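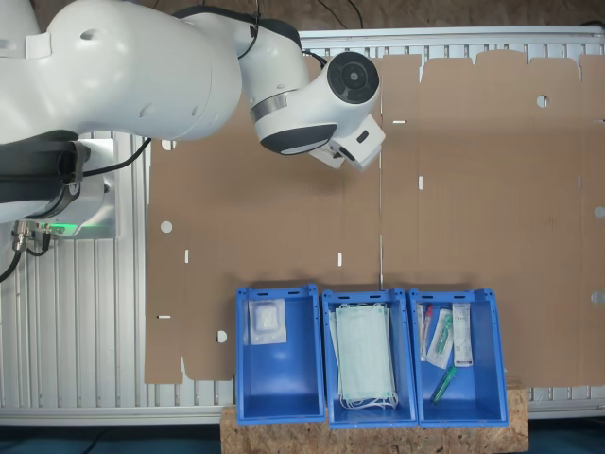
Bins on the board, left to right: gauze, masks, mixed small items.

February 10, 2021
Odudetti workshop, picking cell
Plollix kit, trial entry

Second session with the Plollix picking kit from Lanz. Nneka Balogun did the install yesterday and left me her settings. I ran the sessions today and she checked the log afterward. Trial license covers two cells, but we are only using it on this one.

Setup took longer than the quick start guide says. The guide assumes the bins are already in the kit's library. Ours weren't, so I entered the dimensions by hand, and the form wants inside measurements for the base and outside ones for the rim. I got that wrong the first time and had to start over. Lanz should put a drawing on that page.

Calibration is good. One routine, no manual edits, and it was still holding after lunch. I re-ran it anyway so the log has a before and after.

Totals for the day: 123 pick attempts, 27 misses. By item:

Gauze pack: fine when it leans on the bin wall. Lying flat, the kit sometimes aims at the edge of the wrapper and closes on air.

Masks: worst of the lot. It does find the stack. Asking for one mask got me two or more on most tries, and the ear loops catch on the fingers. There is a "thin item" mode in the menu. Nneka tried it and saw no difference.

Red-capped tube: good.

Boxed pack with the printing on it: good as long as it is upright.

Green syringe-type item: grasp angle was right most times. It gets dropped if the kit picks near the end.
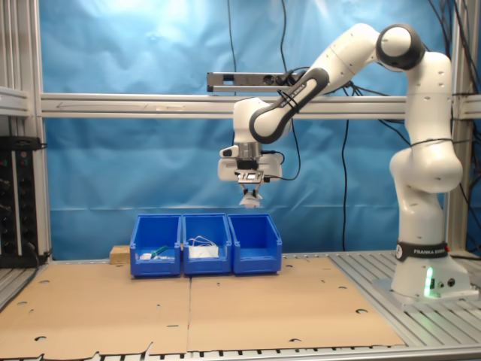 Notebook 6, p. 27

Hover height over the bins is a setting I would leave alone. The default clears the rims with plenty to spare. I lowered it to save time, gained very little per cycle, and put it back. Finger pads are the ones we had on already.

The clear wrappers are a problem for the depth reading. The kit has a fill-in option that guesses the missing surface, off by default. Turned it on for the last block and the gauze misses went down. It also made the planner slower to start a move. Need a proper run of each before I write that up as a result.

Support: I sent one question to Lanz about the library form and had an answer within the hour. It was a useful answer too.

Comparison with the Gedier package we had in August: Gedier was easier to set up and gave up more often. Plollix will try almost anything, so the stop limit matters. Set it to six tries per item. At the default it kept going back to the same mask.

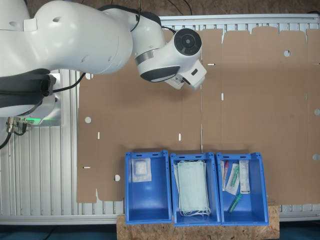 Arm over the cardboard, bins at the near side.

To do:
- repeat masks with a thinner stack
- run fill-in on and off, same items, same order
- ask Lanz what "thin item" mode changes
- Nuria Yilma wants the price for both cells, get a written quote
- export the log before the trial license runs out

Leaning toward yes for boxed and rigid items, no for masks. Will go over it with Nneka once the repeats are in.

Recent entries
Plollix kit: install notes (N. Balogun)
Bin dimensions, all sizes
Gedier package: final remarks
Finger pad wear check
Cable routing on the picking cell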